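Vovia Round Pouffe, Large

Vovia | Seating and footstools | Ribbed weave range

The Vovia is a low, round pouffe with a firm top and a removable ribbed cover. It is sold as a footstool, but the large size is wide enough to use as a side table or as an extra seat when people come round. It is made for us by Taşdemir, who also make the Etlow bench and the Dretomar floor cushion.

Size and weight

The large Vovia is 90 cm across and 38 cm high. It weighs 11 kg with the cover on. One adult can move it across a room without help, though two people are better for stairs. Please measure your doorways before ordering. The pouffe does not come apart and the filling cannot be squashed down to get it through a narrow gap.

A smaller size, 60 cm across, is sold separately. The covers are not interchangeable between the two sizes.

Construction

The core is a single block of firm foam with a softer layer glued on top. It keeps its height under an adult's weight and will not spread out in the way that a beanbag does. The base is a disc of birch board with a felt underside, so it can be used on wood, tile or carpet.

The cover is a flat ribbed weave in a cotton and polyester mix. It closes with a zip that runs around the lower edge and sits out of sight when the pouffe is on the floor. The weave has been tested to 2,000 rubs in our own workshop, which is suitable for light use in a home. We do not recommend it for waiting rooms, cafés or offices. For those, see the Etlow bench, which has a heavier cloth.

Using it as a table

The top is firm enough for books, a tray or a laptop. Hot drinks should go on a tray. The ribs are shallow and small things stay put on them, but a tall glass may rock a little if it is stood straight on the fabric.

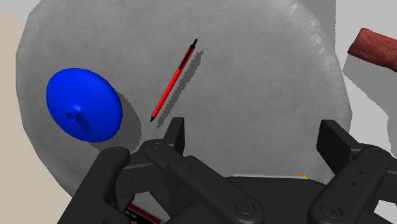

Grey ribbed top, seen from above with a pen on it.

The cover comes in grey, oat, rust and dark green. The grey is a mid shade with some mottling in the cloth, and it hides marks better than the oat. Colours vary slightly from one batch to the next. If you are buying more than one pouffe and want them to match, put them on the same order and we will cut the covers from one roll.

Fabric samples are free. You can ask for up to 3 at a time, and they are sent by ordinary post.

Care

Vacuum the top with a soft brush, going along the ribs. Blot spills straight away with a dry cloth. The cover can be washed at 30 degrees on a gentle cycle, with the zip closed. Do not tumble dry. Put it back on while it is very slightly damp and it will pull smooth as it dries.

Ink and biro should be treated before washing. Our workshop manager, Edivaldo Araújo, uses a little surgical spirit on cotton wool and works from the outside of the mark inwards. Try it on the underside first, especially on the rust and dark green covers.

The foam core must not be washed. If it gets wet, take the cover off and stand the core on its edge in a warm room until it is dry all the way through.

Delivery and returns

Delivery is to the ground floor unless you ask for another room when you order. Grey and oat are normally in stock. Rust and dark green are made to order and take longer, and we will email you a date once the cloth has been cut.

Unused pouffes can be returned within 28 days in the original bag. Covers that have been washed cannot be returned. The core is guaranteed for 2 years against sagging and the zip for the same period.

Spare covers and replacement felt discs can be ordered from the Vovia parts page. Covers bought before June have a shorter zip, but they fit the current core.

Page last updated: November 23, 2018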